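Week 4 handout: Reviewing the Drukel arm kit

Lecture notes, Intro to Service Robotics. Notes by Şengül Keskin, with bench help from Szabolcs Hegyi.
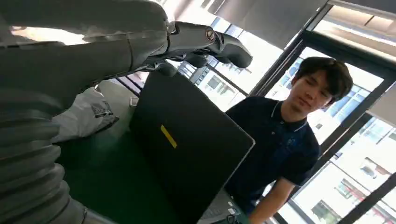 1. What we're reviewing

The Drukel is a bench arm with a jointed, finger-style gripper, sold by Vanhove as a teaching kit. I've been looking forward to this week all term! We had it on loan through July and I used every hour of it. Your job is to judge it the way a buyer would: what it does well, what it does badly, and who should spend money on it.

2. Why a laptop lid?

Most kit demos use foam blocks. Blocks are forgiving — you can squeeze them too hard or grab them off-centre and still get a nice video. A laptop lid is thin, it swings on a hinge, and somebody usually wants to use the keyboard while it moves. That makes it a lovely test for a small arm sharing a desk with a person.

Things to watch for in the lab:
- where the fingertips meet the top edge of the lid
- whether the lid angle drifts while the arm holds still
- how close the arm comes to the person's hands
- what the wrist camera can and can't see once the gripper is in place

3. Bench results

We ran 154 lid trials. The kit finished 26 of the last 35 without a nudge from us, after Szabolcs rewrote the approach path. The early ones were much worse, and I've left them in the data file so you can see the learning curve. Please plot them all, bad ones included.

Strong window light was the biggest headache. Glare washed out the wrist view and the lid edge got lost. Dropping the blinds helped a bit. A proper exposure setting in the software would help more, and I've asked Vanhove for one.

4. What I like, what I don't

The teach mode is a joy. You guide the arm by hand, tap save, and it plays the move back smoothly. First-time users had a working move in 15 minutes.

The manual is thin, though, and the error codes in the back don't match the ones on the screen. Spare fingertips come only in a full set — annoying if you wear out one.

5. Before the lab

Read the Bandden comparison sheet. Come with two questions about grip force, and one task from your own desk you'd like to try. Zerrin Demirtaş will be at the bench from 2 pm. Write-ups are one page, plus your plot.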